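I met Mercy Were on a Thursday, in the bedroom, because that's where her laundry ends up. "Everything lands on the bed first," she told me. "If it's on the bed, I can't sleep until it's folded!" 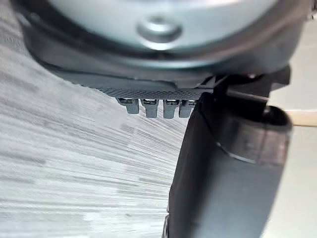
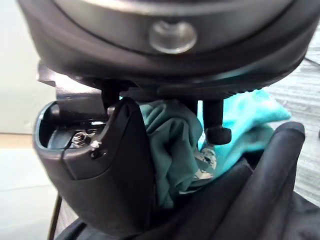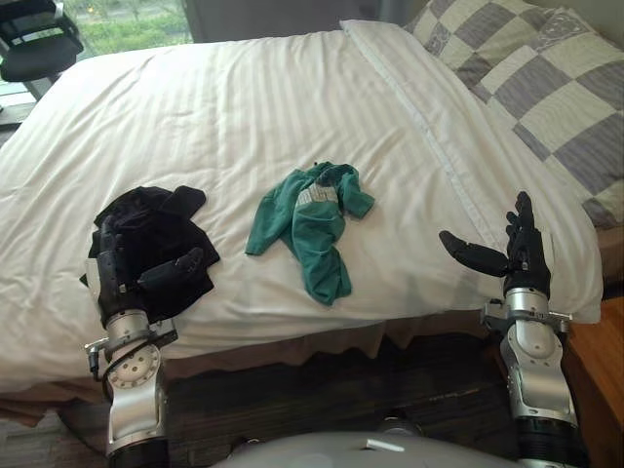
Photos: Esther Ndung'u

She starts with the dark stuff (black things show every bit of lint), then moves on to the greens and blues. T-shirts get six seconds each, she swears. I timed one and got 40, but she was talking.

And the white duvet? "My sister Despina says I'm crazy. I love it, I'd buy it again." Socks she won't discuss. Those go in a drawer, loose, and she shuts it fast.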